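Home » Build Guide » Part 6: Working at the Machine Door

Part 6: Working at the Machine Door

Written by Zuzana Danko, tested in the Bramdale shared workshop
Last changed: 25 February 2021

By now your two-arm build should stand up, hold its posture and pass the finger test in Part 5. Good – this is the part everyone has been waiting for! Reaching up to a round appliance door is a great first job for the arms, and when the hand lands on the rim for the first time you will probably call somebody over to look.

Set aside an evening for it. Matúš Mikuš and I needed three, but we had a loose wrist coupling for two of those.

What you need

– The finished robot with both arms fitted and labeled
– An appliance with a round door, unplugged, with the water shut off
– The head camera, connected and showing a picture on your laptop
– A light, slim object for the hand to hold (a capped marker is fine)
– A second person at the stop button

6.1 Getting the robot into place

1. Unplug the appliance. Do this before you open the door.
2. Swing the door open as far as its hinge allows.
3. Bring the robot up with both arms lowered. Keep the speed setting at 35 until the end of section 6.3.
4. Start the head camera view. Move the robot until the door, the opening and both forearms all show up together on your screen.
5. Lock the base and save the position as DOOR_HOME.

Note: The view will look odd at first. With the head low and the appliance high, straight lines come out as diagonals, and it takes a few minutes before your eyes stop arguing with it. Boris Kováčik tilts his laptop to match. Whatever works!

CAUTION: Cables on the floor can end up close to the legs. Trace every cable by hand before you unlock the base again, and leave enough slack for the full reach of both arms.

6.2 First contact with the rim

1. Load the slim object into the right hand and close the fingers on it. Hold the right arm low and off to the side.
2. Raise the reaching hand slowly toward the lower lip of the door opening.
3. Stop when the fingertips meet the rubber. Read the grip value. On our build it settles at 43. Yours may differ, so write it down.
4. Open the hand, back away, and repeat until you get the same value three times in a row.
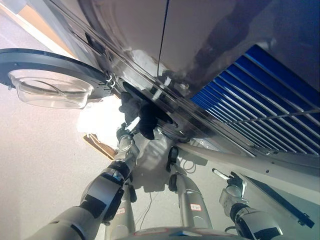 Figure 6-1. Fingers on the lower lip of the gasket, with a marker-like cylinder in the gripper at lower right.

If the value jumps from one try to the next, the usual culprit is the wrist. Go back to section 4.3 and check the coupling screw. A quarter turn cured ours.

CAUTION: Never let the fingers close on the hinge side of the door. There are small metal hooks there, and a finger that catches on one will bend before the motor gives up.

6.3 Gripping small parts at the edge

This is the fun bit. The left gripper has to come up from underneath, find an edge and take hold of something small without pushing everything else around.

1. Return to DOOR_HOME.
2. Set the left gripper limit to 700. Higher limits are meant for the lifting jobs in Part 8.
3. Bring the gripper up under the edge, with the fingertips open.
4. Close in short steps. Watch the camera view between steps and wait for the arm to settle.
5. Hold for a slow count of ten, then release and lower the arm the same way it came up.
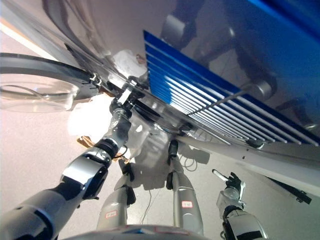 Figure 6-2. Left gripper on a small white item where the clear edge meets a metal fitting. Right hand holding a slender white stick.

Note: Clear plastic and glass throw a lot of glare. If you lose the edge on screen, move your lamp before you move the robot. Marietjie Joubert taped baking paper over hers and the picture got so much better that we all copied her.

Note: Keep the right hand where it is during the whole exercise. Crossing the arms is possible with this build (and looks terrific), but the Namley software has no collision check between them until you install the add-on from Part 7.

6.4 If something goes wrong

Arm stops halfway and the log shows code 2476: the elbow has reached its soft limit. Lower the arm, unlock the base, move the robot a little closer and save DOOR_HOME again.

Gripper closes but the object slides: clean the fingertips with a dry cloth, then repeat section 6.2.

Camera picture freezes: press stop first, then check the plug behind the head.

Next: Part 7, Using Both Arms Together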